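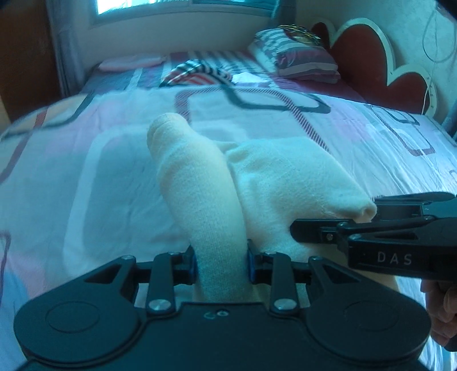

Cream socks on the bed, one rolled and standing up, the other still folded flat.

I have a sock problem. My drawer is a swamp, and every morning I stand there holding two almost-matching navy ones up to the window. So when a reader told me I had to talk to Idun Bakke, who runs small home tidying classes under the name Harico, I called her the same afternoon.

Idun folds laundry on the bed, always. "A table is too hard and too slippery," she told me. "On a bedsheet the sock stays where you put it." She's a big fan of busy sheets too, all stripes and blocks and pastel colors, and she thinks plain white ones make folding feel like a hospital job. (I own only plain white ones. I kept quiet.)

So, to roll or to fold? I figured she'd have one answer, and she had two! Long, soft knitted socks get rolled, starting at the toe, and then they stand up in the drawer like little candles. Thin dress socks get folded once and laid flat.

"People pull the cuff over the whole ball," she said, and I could hear her wincing. "Then the elastic goes, and they blame the sock."

I asked what happens when the roll leans over. Mine always do. "Let it lean! Its neighbors will hold it up once the drawer is full."

She started all this in July, when she moved into a smaller apartment and had to empty a dresser that had followed her through 5 addresses. She counted the socks that time, just for the record. There were 153, which yes, is an odd number, and she still has the single one in a jar by the washer.

Her husband, Valter Haugen, wandered in near the end of our call and admitted he keeps his own in a shoebox, unrolled. "We have separate drawers," Idun said. "It's a good marriage."

I did my whole drawer that night, on the bed, with the radio on. Two pairs have already come undone, but I found my gray hiking socks.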